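Tidy benches, test tube racks and the May clean-out

Notes from the prep room, by Petronella Gumede

The prep room at Tallemska was shut for most of a week in May while the shelving came down and went back up on the other wall. Thanks to everyone who worked around it. The key is back on its hook, the sink is running, and the glassware cupboard now opens without hitting the fume hood.

Most of this item is about racks, as that is what I have been asked about more than anything else since the last newsletter.

We had more kinds of test tube rack than we needed. Some came with the building, some were inherited from the Viltport branch when it closed its wet room, and a good many were bought one at a time by people who couldn't find the one they bought the year before. The old wire ones have gone rusty at the joins and leave marks on the benches. The timber ones are nice to look at but they soak up stain and can't be wiped down properly. Both kinds have been taken off the shelves. If you are attached to a timber rack, see Lerato Magagula before the end of the month and you can take it home.

What stays is the plain white block style with round holes. They wipe clean, they go through the washer on the top level, and you can see at once if something has been spilled on one. They will stand on end as well as lie flat, so they take up less bench when they aren't holding anything that needs to be upright.
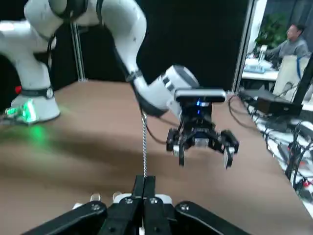
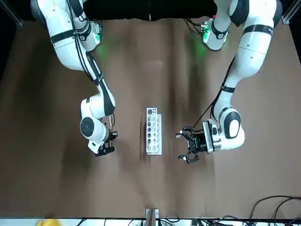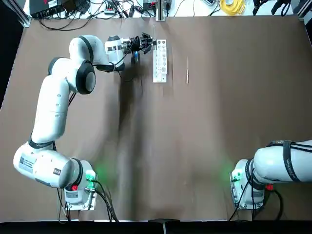
Please use the same few habits wherever you are working. Racks live on the open shelf to the left of the sink, never in the drawers. Empty ones go back on end with the holes facing out, so the next person can see whether there is anything left inside. If there is something left inside, take it out before you shelve the rack, even if it wasn't yours. Haiyan Yan found three stoppers and a broken pipette tip in one rack during the clean-out and they had clearly been there for a long time.

Keep a clear strip of bench on both sides of a rack while you work. Most of the knocks in the breakage book happened when somebody reached across one rack to get at another. The book is a dull read but it does show a pattern, and sleeves come up in it a lot. Roll them up or wear the elastic-cuff coats, which are on the back of the door in all sizes except small. Small is on order.

Swabs and wooden sticks should go back in their jar or into the bin, depending on whether they've been used. Don't leave them lying loose on a bench at the end of a session. The person who comes in after you has no way of telling a clean one from a used one and will have to throw it out either way.

Washing. The washer was serviced while the room was shut and the lower spray arm was replaced. Run it full if you can. Racks go on the top level with the holes facing down, tubes go in the covered basket, and anything with a printed scale on it gets done by hand, as the detergent is taking the numbers off. We've switched to a different detergent from Oosthuizen, and it comes as a powder. One scoop is plenty. Two scoops leaves a white film that you will spend longer rinsing off than you saved by not measuring.

Labels. Themba Mathebula has set up the label printer on the side desk with a template for racks. Type your initials and the day you expect to finish, and stick the label on the short end of the rack, not along the side where the holes are. Labels on the side peel in the washer and end up in the filter. Marker pen directly on the rack is not allowed any more. It comes off with ethanol eventually, but it took Haiyan most of a morning to get through the backlog and I don't want to ask her to do it again.

A rack without a label can be emptied and used by anyone after the Tuesday tidy. I know this sounds strict. We tried doing it by asking around and it meant there was never a free rack on the shelf. If you need to keep something for longer, write it on the sheet beside the fridge and nobody will touch it.

Stock. Chantelle Du Plessis did the full count once the shelves were back up, and we have 3,126 tubes across all sizes. That is more than anyone guessed, and it means we won't be buying any this year apart from 300 of the small screw-cap ones, which are the only size we run short of. Those are coming from Tevthorpe with the next order. Chantelle has moved the small tubes to the front of the cupboard and put the very large ones up high, as they are hardly used. Please ask for the step stool and don't climb on the bench to get them.

The bench surfaces themselves are in better shape than I expected. A couple of spots near the window have lifted where water was left standing and they will be patched when the shelving people come back to fix the last bracket. Until then, keep wet glassware on the draining rack or on a towel. The brown scouring pads are too rough for the bench tops, so use the blue cloths under the sink and a bit of warm water. Used cloths go in the bucket and I take them to be washed on Fridays.

The room is open from 9 as usual. If you are in before that, the side door code has changed and you'll need to get the new one from me or from Themba in person – we aren't sending it by email. The old drying cabinet is still out in the corridor waiting for pickup. It is unplugged and empty, and it isn't a place to leave your lunch or your coat.

If something is missing from its new spot, look at the plan taped inside the cupboard door first, then ask Lerato. She drew the plan and has the only up-to-date copy.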